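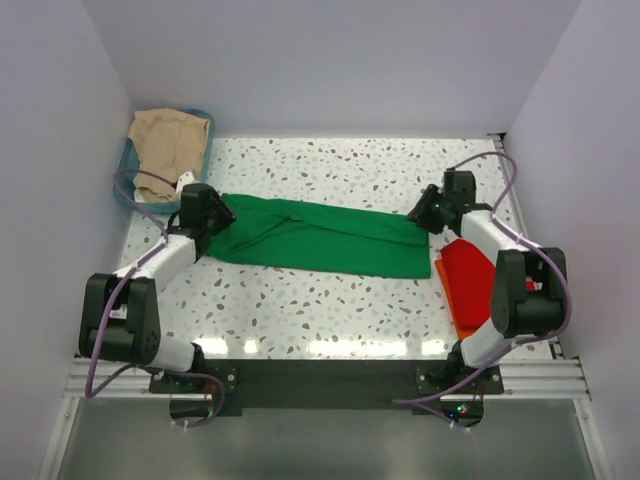
4. Drying knitwear and cotton tops

The Skanstead dryer has a Low Heat setting for stretchy fabrics. Read the care label first. If it says "do not tumble dry," use the rack.

1. Shake each item out and close any zippers.
2. Load no more than half the drum.
3. Turn the dial to Low Heat and set the timer to 20 minutes.
4. Press Start. The door locks after a few seconds.

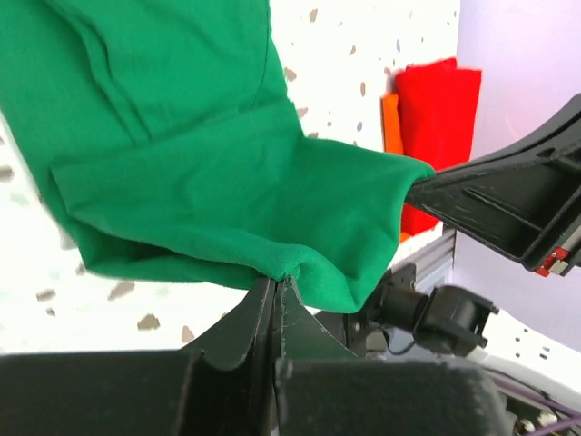 5. When the timer ends, take the load out and feel the seams and cuffs. If they are damp, run the dryer again for 4 minutes.
6. Fold or hang items while they are warm.

Note: New cotton can shrink slightly in the first few cycles.

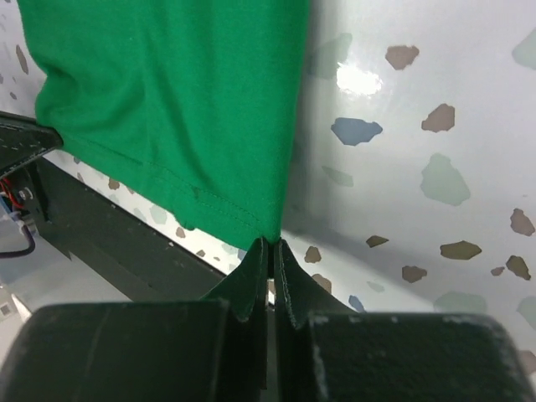
Caution: Do not dry anything that has been cleaned with solvent. Clean the lint filter after every load. If the filter light stays on, switch the dryer off at the wall and see section 19.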